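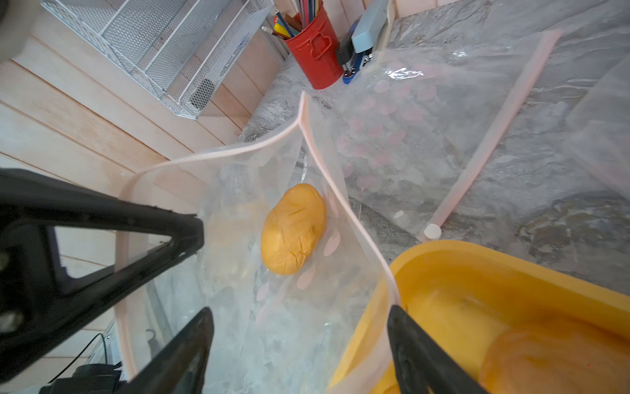 About Dristton

Filed under: Company, Who We Are
Reading time: 4 min
Print this page | E-mail this page

Dristton sells food storage supplies to households, small bakeries, school kitchens and farm stands. We carry bags, jars, lids, labels, tubs and liners. We do not make any of it ourselves. We buy from manufacturers, store the goods in our own warehouse, and ship orders in the quantities people ask for, including small ones.

The company was started by Ebenezer Tetteh and Lai-ching Tseng, who had worked together in the purchasing office of a grocery distributor. Part of their job was turning down small customers. A church kitchen that wanted two boxes of quart lids could not buy them, because the smallest order was a full pallet. Ebenezer kept a list of the people he had turned away, and when the two of them left to start their own business, he called everyone on it. Several of those callers are still on our books.

Our first space was half of a former tire shop on Sosa Street. It had one loading door and no heat in the back. We moved to the present building after four years and have added to it once. The warehouse now holds 3,463 separate items. The number goes up every spring when canning supplies come in, and we try to bring it back down in the fall by dropping things that did not sell.

What we sell

Bags and liners are the largest part of the business, followed by glass jars and their lids. Most of our household customers find us when they need a replacement part, such as a gasket or a single lid in an older size. We keep these parts for as long as we can get them. When a manufacturer stops making one, we put a note on the item page with the number left in stock, and we limit each order so that one buyer does not take the lot.
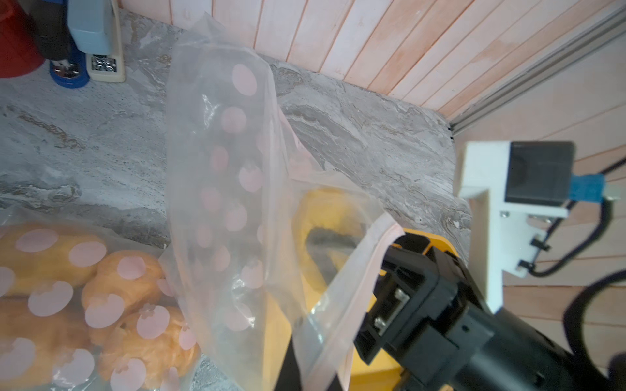
Business customers usually order by the case and reorder on a schedule. They can set this up by phone or through their account. Shipping dates can be changed up to noon on the day before the order goes out.

We also carry two house lines. Nuvley is our name for plain labels and freezer tape. Grurusik is a line of stackable tubs with flat lids, made for us by an outside molder. Both came out of customer requests. The freezer tape took three tries to get right, and the first version peeled off in the cold. We refunded everyone who had bought it.

How we choose products

Amra Radonjić runs purchasing. Before a new item is listed, she orders a case of it at our expense and hands it out to the staff to use at home for a month. They fill in a one-page form. She also sends samples to a few longtime customers who cook in volume. If the item leaks, cracks, stains badly or is hard to close, we pass on it. If it has a weak point but is still worth selling, we say what the weak point is in the listing.

We do not accept payment for placement on the website or in the catalog.

The people here

Dristton has 30 employees. Most work in the warehouse, which runs from 6 a.m. to 3 p.m. Hiu-tung Peng manages the floor and the shipping desk. Italo Valentini heads customer service and writes most of the storage guides on this site, including the long one on freezing bread dough. Ebenezer still handles school accounts. Lai-ching does the books and deals with the building.

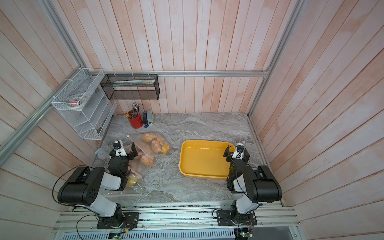
Robot arms at a gray marble-patterned tabletop, with fruit in a clear plastic bag.

Catalog and orders

We print one catalog a year, in April, and mail 3,000 copies. It is free on request. Prices in the catalog are good until the next one comes out, unless a supplier raises prices sharply, in which case the website has the current figure.

Unopened cases can be returned within 60 days. For broken glass, call or write with the order number and we will send a replacement. You do not need to mail the pieces back.

Pickup orders are ready after 10 a.m. at the side door. Please ring the bell and have your order number with you.

Print this page | E-mail this page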